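Prutton TD29 vibration pads: a review after one August to the next

Reviewed by Orest Vakulenko

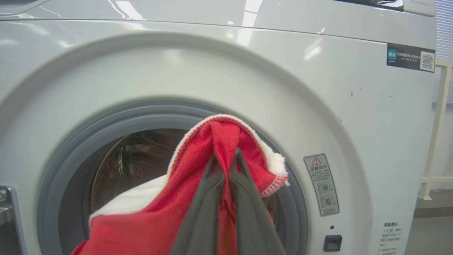

What they are

The Prutton TD29 is a set of four moulded rubber feet that go under a washing machine or tumble dryer. Each pad is a shallow cup with a ribbed base. The machine's own adjustable foot stands in the cup, and the ribs grip the floor. Prutton sells them in grey and in black. They come in a flat card box with one folded sheet of instructions.

I fitted them in the utility room of a first-floor flat in Bradedgate. The floor is chipboard on timber joists, with vinyl sheet on top. This matters, as pads of this type behave differently on solid concrete, where the gain is likely to be small.

Fitting

The instructions allow for one person. I would use two. Nusrat Selvanayagam tipped the machine back while I slid the front pair in, and then we did the rear pair from the side. Unplug the machine and turn off the water first. Check too that the hoses have enough slack, as the machine ends up higher than before. If yours stands under a worktop, measure the gap before ordering. The pads compress a little under load, but Prutton gives only the uncompressed height, and that figure is missing from the box.

Once the machine is up, it has to be levelled again. I set a spirit level front to back and side to side, adjusted the feet and tightened the lock nuts. The cup makes this awkward – a standard open-ended spanner fouls on the rim, and I had to use a thin one. A lower rim at one side would cure it.

The rubber takes a day or so to settle. Level it a second time after the first few washes.

Noise and movement

The machine's top spin is 1400 rpm. Before fitting, a full load of towels at that speed could be felt through the floor in the next room, and the machine crept forward over a few weeks until it touched the door frame. With the pads in place the creeping has stopped. The hum in the next room is lower, though still there. The rattle of the shelf above has gone.

The pads do nothing for airborne noise. Motor whine and the pump at the end of the rinse sound the same as before. An unbalanced load will still bang, and on pads the cabinet sways slightly more while it does so. Anyone with a machine wedged tightly between two units should allow for this.

Compared with the others

I had previously tried the Hailu one-piece mat, a sheet of recycled rubber crumb cut to size. It is cheaper and needs no re-levelling of any note, but it traps water underneath if there is a leak, and ours marked the vinyl. The Zuvness pads are closer in design. They are softer, and felt better on a slow spin and worse on a fast one. Their cups were also too narrow for our machine's feet.

Wear

After nearly 4000 minutes of spinning, by my own log, the ribs show light flattening at the front pair and none at the rear. There is no cracking. The grey rubber has picked up fluff and needs a wipe when the floor is mopped. I found no staining on the vinyl under any of the four.

Verdict

Worth having on a timber floor, provided there is height to spare and you own a thin spanner. On concrete, level the machine properly first and see whether the problem remains. I would mark the TD29 at four out of 5, the lost point being for the cup rim and the missing height on the box. Spare pads are sold singly under part number 3163.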